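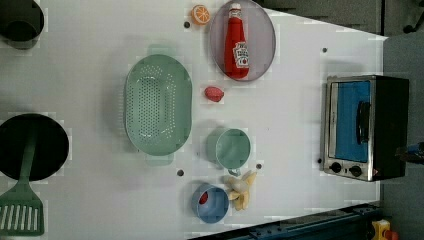
A test table laid with toy food, pans and a toaster oven.

New rules for kitchen robot trials out in June

Labs testing robots on kitchen jobs will have to write down where every item starts, under a code put out by the Hastik group. 26 labs have signed so far. Laton and Medrano are in, Istisa still reading the small print.

The code runs to 20 pages. Main points: same layout for each run, failed runs published along with the good ones, and at least 20 tries per task before anyone claims a success rate. A stop button within arms reach of whoever is on shift. No resetting an item by hand halfway through unless its logged.

Hastik says it went through 379 trial reports before drafting. Many left out the starting layout, so other teams could not repeat the work. Toy food is fine under the code, but reports must say so in the first paragraph. Results with toys cannot be passed off as results with real food.

Labs get untill next spring to comply. No fines, but names of those who drop out will be listed.

Comments (3)

gantry_pete: 20 tries is nothing. Should be double.

Mo77: Good on them for the failed runs bit. Have wanted that for years

softgrip: does the layout rule cover lighting? Can't find it in the draft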